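Nivville Public Library - Friends Group
Minutes of the October meeting

Held in the reading room, 6:30 p.m. Quorum present.

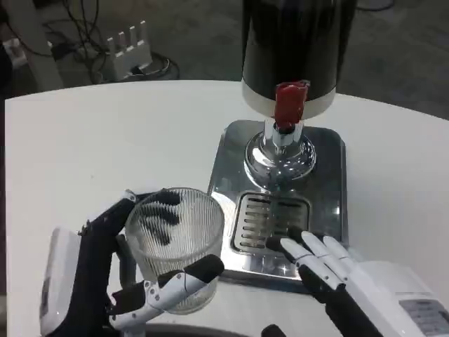
1. Minutes of the last meeting

Approved with one correction. Under item 4, "spring sale" should read "fall sale." The secretary will fix the posted copy.

2. Book sale

The fall sale brought in more than last year's. Cookbooks and mysteries went fastest. Encyclopedias did not sell and will not be taken as donations from now on. The sign at the drop-off door still says they are welcome and needs to be changed.

Members talked over whether to keep the bag price on the last afternoon. Some felt it starts too early and cuts into regular sales. Others pointed out that the alternative is hauling boxes back to the basement. Agreed to keep it but move the start from noon to 2 p.m.

Children's books were priced by hand again and this held up the line on the first morning. Suggestion to use colored dots next time. The chair asked for two people to sort out a dot system before the spring sale. Both places filled.

Leftover stock: 20 boxes are still in the hallway by the boiler room. The Kauppinen bookstore has offered to look through them and take what it can use for store credit. Whatever remains goes to paper recycling. Hallway must be clear before the fire inspection.

3. Money

The report was passed out and read. After sale costs and the new folding tables, the group has enough to cover the winter programs as planned. The storage unit rent went up again. A member asked if the unit is still needed now that the basement shelves are in. Left open until someone has gone over and made a list of what is in it.

Motion to set aside $1000 for large-print books. Seconded. Discussion on whether the amount should wait until the year-end donations are in. Motion carried, two opposed.

4. Reading room hours

The library director reported on the evening hours trial. The room is well used until 8 p.m. and mostly empty after that. The director would like to close it at 8:30 and put the staff time into Saturday mornings - this would start after the holidays if the city agrees. The group has no vote on hours but was asked for its opinion. Members were generally in favor. One member noted that the high school study group stays until 9 during exam weeks. The director will see if those weeks can be handled separately.

5. Catalog change

The library is moving from its old catalog to Tralo. The public side will be down for a weekend while records are copied over. Holds placed before the change should carry across, but patrons are being told to write theirs down anyway. Paper checkout slips will be used at the desk during the gap.

Friends were asked to help at the help table for the first week. A signup sheet went around and the afternoon shifts are filled. Mornings still need people. A short training will be held in the computer corner, and anyone who signs up should come to it even if they are used to the old system.

A question was asked about reading history. Saved lists will not move over. Anyone who wants to keep theirs should print it or ask the desk to do it for them.

6. Oral history shelf

The recordings of longtime Nivville residents are now all typed up, 93 interviews in total. Three families have asked to read the typed copies before they go on the shelf, and this was agreed. Binding quotes are in from two shops. The lower one uses a glued spine, and several members felt it would not hold up to regular use. Agreed to go with sewn binding and do the set in two batches.

The index is still only by last name. It was suggested that street names and workplaces be added, as many visitors come in asking about the mill or the old creamery. Good idea but a lot of work. To be raised again once the first batch is back.

7. Other business

- The Pronura room booking form is down to one page. Use the new one.
- The cart with the bad wheel has been set aside. Please do not load it.
- A patron asked for a second poetry evening. Referred to the program group.
- Newsletter items are due by the end of the month.

8. Next meeting

November, same time, in the children's room. The reading room is booked for a tax workshop. Storage unit list, dot system and morning shifts to be on the agenda.

Adjourned 8:05 p.m.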